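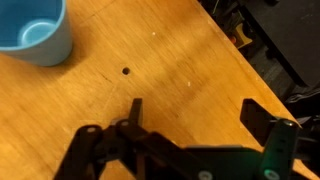 Progress Report 2: Low-Cost Oxygen Monitoring for District Clinics

Submitted by Wilfredo Belmonte, technical lead
Nov 13, 2024

1. Status

The reporting period runs from June to the date of this report. Work packages 1 and 2 are complete. Work package 3 (field trial) is under way at two of the three planned sites, Oltik and Tilness. The third site, Hoxha, has signed the agreement but has not enrolled patients. Spending is within the approved budget lines and no transfer between lines is requested.

2. Sensor development

The second version of the finger sensor replaced the first in all trial units. The main change is in the light-emitting element, which now runs at a lower duty cycle. Battery life rose to 73 hours of continuous use in bench tests. The target in the proposal was 60, so this milestone is closed.

Motion error remains the weakest point. Readings taken while the patient is walking drop out more often than readings taken at rest, and the filter added in version 2 recovers only part of the lost signal. A revised filter is being tested on stored data. It will not be loaded onto trial units until the ethics amendment is approved.

Six units were returned with cracked clips. The supplier, Sillulau, has changed the mold and sent replacements at no charge. The cracked clips did not affect the readings already collected, which were checked against the clinic's own monitors.

3. Field trial

Enrollment stands at 409 patients against a final target of 1,000. Oltik accounts for more than half of these. Tilness started late - the import permit for the base stations was held up - and is now enrolling at the expected rate.

Paired readings (trial sensor and reference monitor) are taken at admission, at four hours and at discharge. The four-hour reading is the one most often missed, mainly on night shifts. Both clinics have moved it onto the regular nursing chart, and the data manager will review completion at the end of each month.

No serious adverse events have been reported. Two patients had mild skin redness under the clip, and both stayed in the trial.

4. Data and software

The upload tool now stores readings locally when the connection fails and sends them later. Duplicate records caused by the first release have been removed, and the cleaning script is logged with the dataset. Accuracy results will be held until the interim analysis, as set out in the protocol.

5. Risks

Hoxha start date. The clinic is waiting for a backup power supply. If it cannot begin in the next quarter, we propose to extend enrollment at Oltik.

Reference monitors. One monitor at Tilness is due for calibration and there is no spare on site. A loan unit has been requested.

6. Next period

- Submit the ethics amendment for the revised filter
- Open enrollment at Hoxha
- Complete the interim analysis
- Deliver the draft training manual for clinic staff

A decision on the Oltik extension is requested from the funder before the next report.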